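Sotavley Security Interest Group
Minutes of general meeting, October 20, 2020

Meeting opened with the minutes of the last meeting taken as read and accepted.

1. Password audit
The offline audit of member accounts on the Coltance server is finished. Of 2642 hashes tested, 60 were recovered with the standard word list. Affected members have been emailed and must reset before their next login. Two-factor will be switched on for all admin accounts – no exceptions.

2. Firewall rules
Old port forwards on the Fovside gateway to be removed. Logging stays at its current level until the disk is replaced. 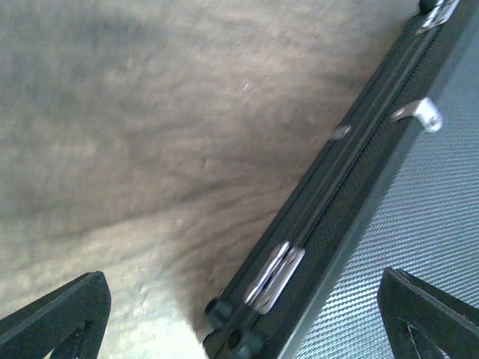
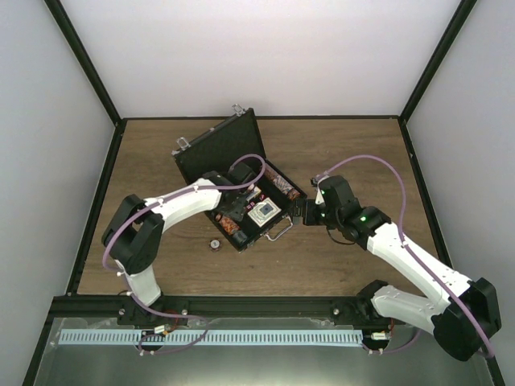
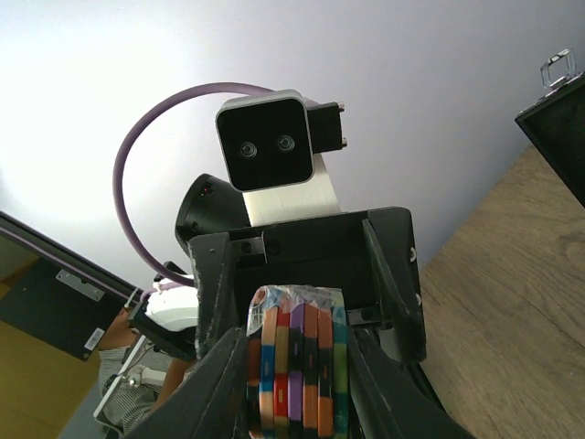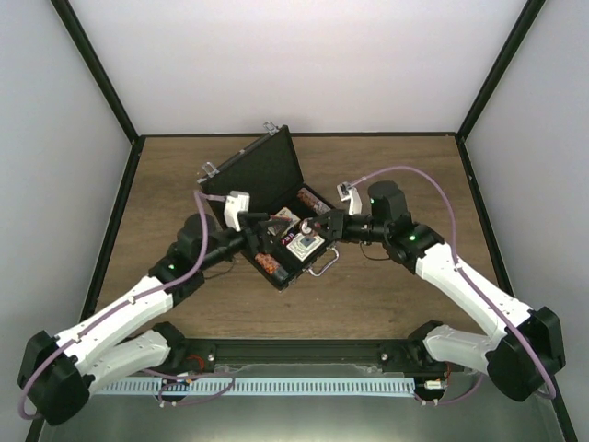
Tabletop, close up and from further back

3. Translation
The Thái version of the phishing guide is in draft. It needs a second reader before it goes on the website.

4. Practice range
Six virtual machines rebuilt. The web application target still fails on restart – carried over to next meeting.

5. Other business
Domain renewal falls due in January. Agreed to renew for 2 years.
Request for a beginners' session on packet capture. Supported, date to be set by email.

Meeting closed.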